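Course 506: Automated Handling and Cell Safety
Unit 4 – Missed Picks and Unplanned Contact
Instructor: Hermine Aebischer
Lab supervision: Rahel Thaler, Paltside Laboratory

Reading before class: Bachmann notes, chapter on fault recovery.

In August a bin-picking cell at Paltside stopped during an unattended run. The Trultum planner had accepted a false grasp point on the bin floor. The gripper closed on nothing, the fingertips pressed against the metal, and the arm continued to push until the force limit tripped. The log listed 33 missed picks before the stop. None of them had raised an alarm, as the miss counter was reset at every new camera capture.
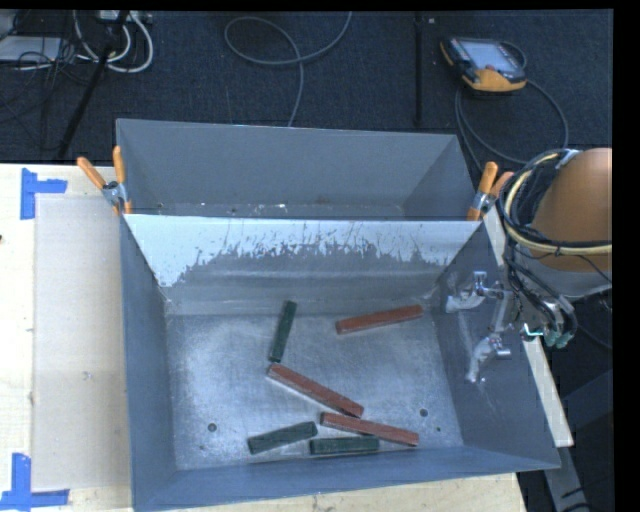
Fault analysis begins with the sensor data. A depth camera that relies on projected light may return wrong heights where a surface reflects strongly. Bare, scuffed metal with bright patches, such as the floor of the front bin, is a typical source of such errors, and the round dark holes in it should be masked in the planner as well. The dark green blocks are shorter than the red ones, so a single fixed grasp width check is not sufficient for both.

Corrective measures adopted
The miss counter now holds its value across captures and stops the cell after three misses in a row. Approach speed near the floor was reduced by 90 percent. The contact limit is set in Jivgate and may be changed only by the lab supervisor – students have read access.

Recovery after a force stop
1. Leave the cell in the stopped state and save the log.
2. Switch to manual mode at the pendant.
3. Raise the arm straight up at low speed.
4. Inspect the fingertips before any restart.

Assignment
The course folder contains a record of around 3,000 pick attempts. Identify the false grasp points and propose a rejection rule. Submit two pages to the instructor before the next unit.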